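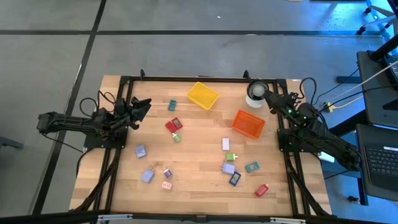
*Butcher-block table with a black robot arm mounted on either side.*

# How to testify on a bill (quick version)

Wrote this up for people going to the Bill 127 hearing, the one on the Vustcombe bridge fee, but it works for pretty much any bill. Typed fast. Fix it if you find something wrong.

## 1. Find the right bill text

Go to the legislature site and search by number. Don't search by topic, you'll get six dead bills from last session.

Open the newest version. Should say "as amended" or "substitute" near the top. Kayode Onuoha spent a whole evening last session writing against a section that had been cut already. Check the section numbers again on the morning of the hearing.

Print it or save the PDF. The building wifi is bad.

## 2. Read it backwards

Effective date first, it's at the end. Then the definitions. Then the middle.

Definitions is where the stuff hides. In 127 the word "resident" covers anyone registered to vote in Rindlow but leaves out people who rent month to month on the Emen side. Two lines, easy to miss. Shuzhen Su caught it.

Also read the fiscal note if there is one. Separate link, usually under "documents". If the note says "cannot be determined", write that down, you can ask about it.

## 3. Sign up

- Online form opens the night before, closes at 8 a.m. No exceptions that I have seen
- Use your legal name. Put your town
- Check the box for support, oppose, or comment only. You need to pick one
- Save the confirmation email

Remote or in person, your choice, but if you pick remote the link comes late. Look in spam.

Missed the cutoff? Send written testimony (step 5). Still counts as part of the record.

## 4. Write your two minutes

You get two minutes. Timer is strict and the mic does get cut.

Order that works:

1. Name, town, bill number, support or oppose
2. What the bill would do to you or your street or your business
3. The section you want changed
4. The words you want instead
5. Thank you, stop

Number 4 is the one everybody skips. Give them the actual sentence. For example:

> In section 2, after "registered voter," add "or any person who rents a primary residence in the affected towns."

Staff can copy and paste that. They can't do much with "please make it fairer."

Read it out loud with a phone timer. If you are over, cut the history of the problem. They know teh history.

Skip the statistics unless you have the source with you. A member will ask.

## 5. Send the written version too

Can be longer than what you say. One page is good, two is ok. PDF, bill number in the file name, bill number in the subject line.

Attach receipts, letters, whatever. Black out your account numbers and street address first. It all gets posted online and stays up.

Nima Moradi sent photos of the detour signs last time and they went up with his testimony, so yes pictures are fine.

## 6. Day of

Get there early. Parking garage is the one behind the Lytvynenko building, take a ticket, pay at the machine inside. Security line takes 30 minutes when there's a big bill on.

Bring: water, your printout, a charger, snack. No signs on sticks. Small buttons ok.

Order of speakers is posted outside the room and it changes. Lawmakers and agency people get called first, so you may sit a long while. If you have to leave, tell the clerk, they can sometimes move you up or mark you as written only.

When they call you: sit, push the button till the light comes on, start talking. If they ask a question you don't know, say you don't know and you'll send it in. Then do send it in.

## 7. After

Email your own rep and senator the same night. Three sentences and the PDF. Cc the committee clerk.

Then watch the bill page for a vote. Turn on the alerts, the little bell next to the bill title. Language can change between the hearing and the vote, sometimes by a lot, and if it does go back to step 1.

If it dies in committee it can come back stuck onto some other bill in June. Search the section wording instead of the bill number when that happens.

Oleksandra Romaniuk has a testimony template if you want one. Paraskevi Theodorakopoulos can look over drafts but get them to her before noon the day before, she has a stack allready.

Will add the part on public records requests later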